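About Tresterer

Hello, and thanks for clicking on the page that most people skip! I'm Rattana Thongdee and I run Tresterer, a small rehearsal studio and metal label in Drindomville. We look after loud bands. Thrash, doom, death, a bit of black metal when the neighbours are on holiday, and one very patient folk duo who booked the wrong place years ago and liked the kettle.

How it started

I played bass in a thrash band called Drulard for 12 years. You probably haven't heard of us, but we did two albums and an awful lot of motorway, and we once opened an all-dayer at 11 in the morning to the sound crew and somebody's dad. When our drummer moved abroad we still had the rehearsal room on a lease, so I started letting it out by the evening to cover the rent. Then the unit next door came up, and I took that as well (my bank manager was very quiet on the phone).

The label came later. A band called Sukprasert had been practising with us every week and had a demo ready that I couldn't stop playing in the van. They had no money to press it and I had a little, so we did 44 tapes with hand-folded covers. They went in one evening at the launch gig, and I drove home thinking, right, we'd better do that again.

What we do now

There are three rooms, all with a drum kit, a PA and bass and guitar cabs. Bring your own cymbals, snare and pedal, please. You can book by the evening or take a regular weekly slot, and we keep a few daytime sessions cheap for under-18s, who are usually tighter than the grown-ups.

On the label side we put out a handful of releases a year, mostly tapes and CDs, with vinyl when we can stretch to it. Our biggest seller so far is the second Sukprasert album, which has shifted roughly 2,000 copies – huge for us, and I packed most of them on my own living room floor with the cat sitting on the mailers. We split everything down the middle with the bands once the pressing is paid off. The agreement fits on one sheet of paper and I'm happy to go through it over a brew. 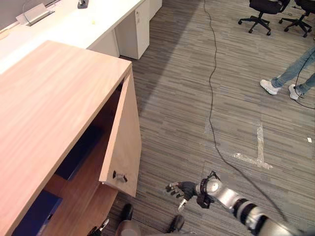 Sending us your music

Yes, please do! I listen to all of it, though it can take me a while in September when the festival bands come home and everybody wants to record at once. Three songs is plenty. A phone recording from practice is fine, I'd much prefer that to something polished until all the life has gone out of it. Tell me where you're from and whether you're gigging, and skip the long biography.

If it isn't one for us I'll still write back, and I may well pass you on to another label who'd suit you better.

Finding us

We're on the industrial estate behind the old bus depot in Drindomville, blue roller door, bell on the left. Ring it twice, as the first one never gets heard over the drums. Parking is free after six. It's a 15 minute walk from the station, and longer with a bass cab – ask me how I know.

For bookings use the form on the contact page, or just turn up and shout up the stairs.

Page last updated 8/2/23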